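2018-06-30

Back from Sturville, feet killing me, writing this before I forget the lot. Zoëga people have lent us their two-arm bench kit on trial until September, then we either buy or box it up and send it home. Khải Triệu came over from the Musdale shop to have a look and stayed the whole arvo. So much for my paperwork.

Unboxing was fine. Manual is rubbish. 274 pages and the index stops at P. Calibration wizard is good though, I'll give them that, straight through on the second go. First go I had the wrong arm selected, my own silly fault.

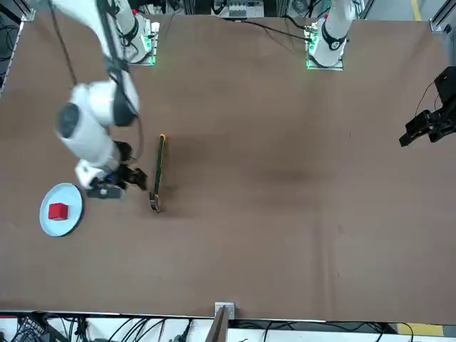 and then there's the software licence, which I still haven't got a straight answer on. Quote says 1170 a year per seat. Is a seat a person or a computer? Rang them, got put through to a bloke who didn't know either. Khải reckons per computer. Want it in writing before I sign anything.

Trial job for the kit is the little red cube and the plate. Boring on purpose - Kokach did the same with their demo unit last year and we want something to compare against. Grippers have a nice feel when you close them by hand, no slop in the fingers. Cables I'm less keen on. Too many, and they hang off the front where a sleeve will catch them. Must ask if there's a tidy kit, and what colour, ha. Probably 400 dollars for a bag of clips.

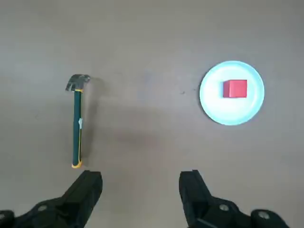
Does the trial price include the wrist cameras?
The wrist cameras come with the loan, but on the purchase quote they are a seperate line and have to be ticked.

Wrote that down word for word off the phone so I can wave it at accounts. They will ask. They always ask.

More notes, quick ones:
- mounting plates: solid, fiddly to line up, bring the long hex key next time
- green lights at the base easy to see from the door, good
- app logs you out if you go for a cuppa. Annoying.
- no Kokach adaptor in the crate, was promised one

Ate a meat pie standing up at three. Khải had brought proper lunch in a tin, rice and something that smelled amazing, didn't offer. Fair enough.
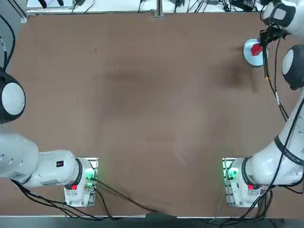 Right arm with the red block, over the plate.

Kept having to stop and write up settings, my handwriting's gone to pot. Speed slider goes in steps of 2, wish it was finer at the slow end. Khải thinks you can change it in the config file but he thinks that about everything. Will try tommorow if I get an hour to myself.

Service plan is the other thing. Read it in the car park with the engine off. Parts covered, labour covered, travel not covered, and Sturville is a long way from anybody.
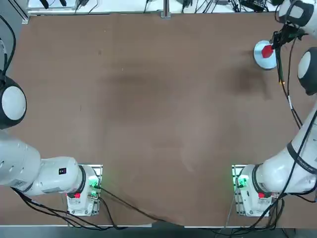
Who pays the freight if an arm has to go back for repair?
Zoëga pays both ways in the first year, and after that the customer pays to send it and they pay the return.

Better than I expected. Leaning towards buying, if the seat business gets sorted. Need to ring Mum, put the bins out, and find that hex key.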